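Vasić Cycle

The Vasić Cycle is a series of large-format paintings by Stojan Ionescu, commissioned for the public stairwells and main hall of the Vasić concert building in Prostitz. It consists of four canvases in oil and cold wax on linen, each mounted on an aluminum strainer. The works are on permanent display and are owned by the building's operating trust.

Background

The commission was announced after a limited competition in which three painters were asked to submit color studies. The brief called for work that could be read from a distance on the lower stairs and at close range from the upper landing. Ionescu's proposal was selected by a panel chaired by the architect Vidar Fagerlund, who had designed the extension in which the paintings were to hang. The losing entries, by Bujar Babić and Ieuan Prothero, were later shown in the foyer.

Ionescu had until then worked mostly on panels small enough to carry. For the commission he rented a former dye works at Drelteo and prepared 200 studies on paper, most of them in gouache. The studies are kept in two albums and are not normally on view.

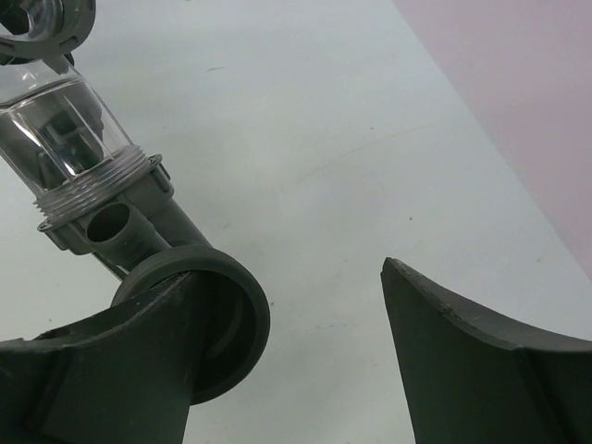
Plastic assembly with gray flange ring and clear cylinder.

Materials and technique

The linen was sized with rabbit-skin glue and given an oil ground tinted with raw umber. Ionescu laid in the main shapes with thinned paint and then built the surface in layers of pigment bound in oil and beeswax paste, applied with steel spatulas. Brushes were used only for the narrow vertical bands at the edges of each canvas. The wax content gives the surface a low sheen and reduces glare from the stairwell windows.

The palette is narrow. Gray and green earths dominate the first two canvases, while the third introduces a cadmium red that is repeated in the fourth at lower strength. Raking light shows earlier positions of several forms, in particular along the lower edge of the third canvas.

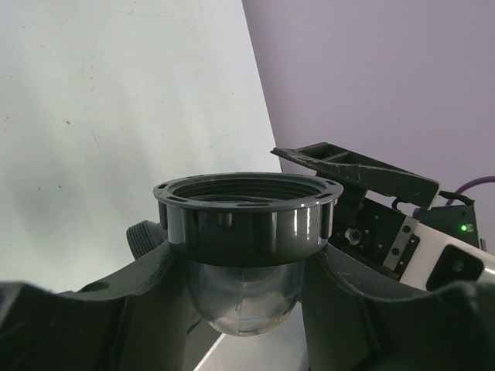 Threaded collar and transparent bowl.

Installation and condition

The paintings were hung in May by the fitting firm Elex, using split battens fixed to the concrete wall. A gap behind each strainer allows air to circulate. The third canvas was taken down once, after a leak in the roof glazing, and was treated by the conservator Borislav Karagiannis for slight lifting of the ground at the upper left corner. It was returned to its original position.

Reception

Early notices were mixed. Local reviewers praised the scale of the work but found the second canvas too dark for its position – a complaint that led to the replacement of the stairwell lamps. Later writing on Ionescu treats the cycle as the point at which he gave up figure painting.

See also

Cold wax medium
Site-specific painting
Strainer (painting support)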